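Speaker notes: Comparing grippers on a two-arm bench
Erick Okoth, Bakilana
Version of 8/14/20

Slide 1. Title

Say good morning, name, Bakilana. I work on the bench side, so most of this talk is about fingers, pads and cables. Questions at the end, but stop me if a term is unclear.

Mention that the slides go out afterwards with these notes attached. People can stop writing things down.

Slide 2. What we wanted to find out

We had two finger designs for the same parallel gripper and no good reason to prefer either. The Plerow finger is narrow, with a flat inner face. The Skirholm finger is wider and has a shallow curve cut into it. Both bolt to the same carriage with the same screws, so swapping takes a few minutes.

The question was simple. Which of the two picks up light, round, slippery things more often, and does the answer change when a person is driving the arms or when the controller is replaying a learned policy?

Do not get drawn into the policy here. Slide 9 deals with it.

Slide 3. Why bottles

Small plastic drinks bottles are a pain to grip. They roll. They squash when empty. The cap end is hard and the middle is soft, and a label has more friction than bare plastic. Clear ones are also hard on the camera.

We tried cardboard boxes in June and both fingers did so well that we learned nothing from it. If someone asks for the box numbers, say they are not worth showing.

Slide 4. The task

Each run is the same. Bottles start on the table, the basket stands near the back, and the arms have to put every bottle in the basket. Either arm may do any pick. Handing over between arms is allowed but not needed.

A pick counts as good if the bottle ends up in the basket. Dropping it on the rim and having it fall in counts. Dropping it on the rim and having it fall out does not. We argued over this for longer than we should have.

Slide 5. Arms and controllers

Same two arms throughout. Same joint limits, same speed cap. We did not change the arms at any point in the test, and we did not retune them between fingers. This matters for the comparison, so say it slowly.

Two controllers. The first is the one we have always used, which takes joint targets and nothing else. The second is the Bakimico controller, which also takes a current limit for the gripper motor. With the first, the gripper closes to a position. With the second, it closes until it meets a set amount of resistance and then holds.

Expect a question about latency. Answer: we measured it, the difference between the two was too small to see in the results, and I can send the log.

Slide 6. Runs

109 runs kept in total. We planned for 200 and stopped early when a finger pad started to peel and we could no longer say the two designs were being treated alike.

Runs were thrown out if the operator stopped the arms, if the camera dropped out, or if a cable snagged. Cable snags were the most common cause. More on that in a minute.

Bottle positions were shuffled by hand before each run. It was not properly random. People put bottles where there is room, and that tends to be away from the basket. Own up to this before someone else raises it.

Slide 7. Results by finger

Put the chart up and give them time to read it.

Upright bottles: no real difference. Both fingers manage.

Bottles on their side, lying across the gripper: the Skirholm finger is better. The curve gives the bottle somewhere to sit, and it rolls away less often as the fingers close.

Bottles on their side, pointing towards the gripper: the Plerow finger is better, though not by as much. It is narrow enough to go down beside the cap without pushing the bottle along.

Bottles close to the edge rail: both poor. The wide finger meets the rail before it gets under the bottle. The narrow one fits, but the operators did not like going in there and tended to nudge the bottle out first with the other arm.

If time is short, skip straight to slide 8 from here.

Slide 8. The bench

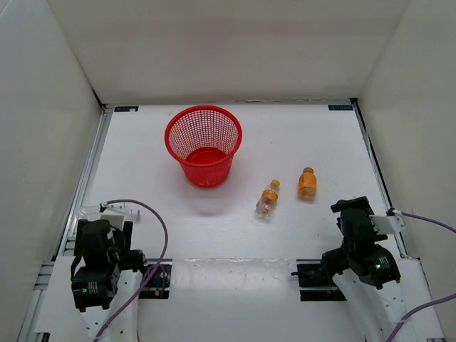

Both arms at the bench, with the basket and three bottles still on the table.

Leave this one up while talking about layout.

Point out the clear bottle at the front left, on its side. Part of it is behind the left arm's gripper from this camera, and what is left is clear plastic against a white table. The whitish cap does not help much either. Compare the two on the right: one has a yellow cap and an orange band, the other is orange, and both are easy to find. When we say "hard for the camera", the front left one is what we mean.

Then the cables. The purple ones make wide loops out from the brackets and back down towards the bases. We left plenty of slack so that the wrist could turn freely. Too much slack gives you a loop that can catch on the other arm, too little and it pulls at the connector. We ended up somewhere in between and still lost runs to it. If anyone in the room has a tidy way of routing cable past a turning wrist, ask them to find me at lunch.

Last thing on this slide is the fixed camera. It sees the table and the basket well. It does not see the contact between finger and bottle when the arm is in the way, so for scoring we went by where the bottle ended up.

Slide 9. Person against policy

With a person driving, the controller made little difference. Operators see the bottle start to squash and ease off. They were doing the current limit's job themselves.

With the policy driving, the Bakimico controller helped. Fewer bottles were crushed and fewer popped out sideways from between the fingers. The gain was larger with the narrow finger, and I think that is down to the smaller contact patch, but we have not tested it separately.

Do not claim more than that. The policy was trained on demonstrations made with the Skirholm finger, so the narrow one was at a disadvantage from the start — say this before showing the second chart.

Slide 10. Things that went wrong

Pad peeling, already covered. The glue was the wrong sort for that rubber. New pads are held by a groove.

One finger was fitted the wrong way round for a whole morning. Those runs are not in the count.

Loose screws on the finger mount. We now check them each time the fingers are swapped, and mark the heads with paint.

Slide 11. What we use now

Skirholm finger on both arms for general work, with the Bakimico controller. The Plerow finger goes back on when the job is in a narrow space or close to the rail.

We would like to try one of each, left and right. An operator can choose which arm to use, so it may work well for them. How a policy copes with two different hands is a separate matter, and we would need fresh demonstrations for it.

Slide 12. Next

Second camera, low down, looking along the table. Repeat the side-lying bottles with new pads. Proper random start positions, printed out and followed.

Drawings for both finger mounts are on the handout, including the screw lengths. Thank the organisers, take questions.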